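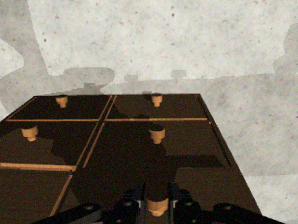

Every budget season the same line turns up in our equipment plan, and every season it's a bit bigger. This year it says "robot arm, bench, with gripper", and next to it a figure that covers the arm, the gripper, and nothing else. I've been asked to put my name to it. I haven't, and I'd like to set out why before the April meeting, where I'll get four minutes if I'm lucky.

The case put up by the people at Gondgate is built on simulation. They have an arm on a computer picking up pegs and working at a chest of drawers, and they've run it over and over. I don't mind that at all. Simulation is cheap, you can leave it going overnight, and a crashed arm costs you a restart. If the proposal were for another year of it, I'd sign this afternoon.

My trouble is with the jump from there to a purchase order. The summary we were sent gives 1,000 runs of the peg task and 200 of the drawers. Good. How many were done with a drawer that sticks? With a knob that's worked loose, or a cabinet that somebody bumped with a trolley? Our own drawers at Dumton swell every humid February and two of them need a knee. I can't find a humid February in the summary.

Then there's the money that isn't on the line. A pedestal has to be bolted to something. There's guarding, the power point in the wrong wall, the training, the spare fingers, the service contract, and freight, which for us is never small. Bralano went through this with their first arm and budgeted for the hardware alone. The rest came out of maintenance, and they put off a roof repair to cover it. I was on the phone to them the week the rain came in.

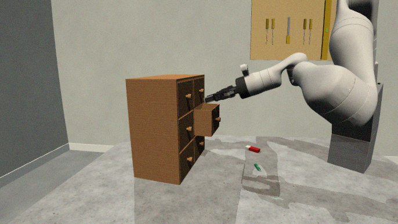
Halfdan Eyvindsson wrote back to an earlier draft of this to say I had it the wrong way round: the simulation work is what will tell us which arm to buy, and if we wait for a sticky drawer to be modelled properly we'll be waiting when the warranty on everyone else's has run out. He also thinks I'm pricing the roof twice.

Fair enough on the roof. On the rest I'd ask him for a number. If the simulated work is meant to pick the arm, then it should have ruled some arms out by now, and I'd like to see which ones and on what grounds. The plan names one model from Tejada and compares it with nothing. That's a catalogue page with a cover sheet on it.

We use cookies to remember your settings and count visits. By continuing to read you agree to our cookie policy. Accept | Manage preferences

I'd back a smaller plan. Hire an arm for 2 months. Put it in front of our own cabinet, knee drawers included, and do 100 tries with whoever is rostered on that day standing next to it. Write down every time a person has to step in, and how long it takes them. Cost the floor, the power and the freight in the same document as the arm. Then bring it back to the meeting.

If the hire goes well I'll sign, and I'll grumble about the freight while I'm doing it. Until then the line should stay in the plan with a zero beside it – and the simulation people should keep their funding, which somebody has quietly trimmed to make room for the gripper.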